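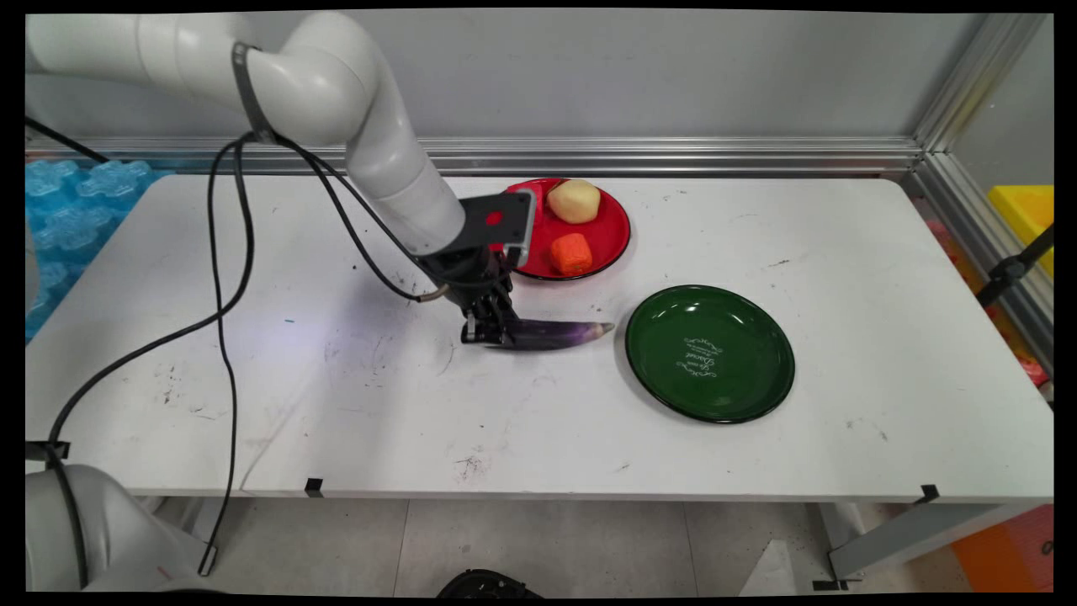 4.2 Changes to the work at the vegetable station

Figure 3. The arm at the preparation table, with its gripper closed on an eggplant. The red plate holds a peeled potato and a piece of carrot; the green plate is empty.

The second part of the study looked at what happened to the job once the arm took over part of the sorting. Before the change, one worker at Prarnora's kitchen stood at the table for a full shift and moved vegetables from the incoming trays to the plates and bins used by the cooks. The work was simple but steady. Workers described it as the task people were given when they were new, or when they had hurt a foot or a back and could not carry loads.

After the change, the same worker was expected to set out the items, watch the arm, and step in when a grasp failed. We refer to this role as tending. It was not in any job description at the site when we began our visits in October, and the eleven workers we interviewed used different names for it. Most called it "watching." Two called it "feeding."

We logged 894 grasp attempts over 16 shifts. Our interest was in what each attempt asked of the person nearby, so we coded the attempts by whether the worker did nothing, spoke to someone about the arm, moved an item by hand, or stopped the arm. Long items such as eggplant and cucumber drew more attention than short ones. Workers learned to lay a long item flat, with its thicker end toward the arm, and they did this without being told to. Peeled potatoes were a common complaint. Several workers said they would sooner move a peeled potato themselves than wait to see if the grip would hold.

The layout of the table also mattered. In the setup shown in Figure 3, plates and loose items share one work surface with the arm, and a cable runs over the table and down past its front edge. Workers raised the cables in nearly every interview. They had been used to wiping the whole table in one motion, and now they wiped in sections, lifting or going around whatever was in the way. Cleaning took longer on most shifts, and the extra time had not been planned for in the schedule. The supplier, Wondik, later changed its setup guide to say more about cable routing, but the change came after our last visit and we did not observe its effects.

Three further points came out of the interviews. The first concerns talk. The old sorting task was done next to the cooks, and workers said that much of what they knew about the kitchen came from conversation at the table. Tending required them to keep their eyes on the arm - "you can talk, but you can't look at anybody," one said - and they felt they heard less.

The second concerns pay. Tending was paid at the same rate as sorting. Workers who had learned to clear a fault and restart the arm thought this was unfair, while the shift leads saw it as part of the same job. The matter was still open on December 26, 2021, when we closed the interview file.

The third concerns who gets the task. Sorting had been light work that could be given to someone recovering from an injury. Tending was given to people the shift leads considered quick. Adoración Requena, a worker with nine years at the site, told us she had asked for the table after a knee operation and was sent to the dish room instead. She did not blame the arm for this. In her view the leads had not thought about where light work would come from once the table was no longer part of it.

A smaller set of visits to a second site, run by Buden, gave similar results on cleaning time but not on talk. There the table had always been in a separate room. We return to this difference in Section 5.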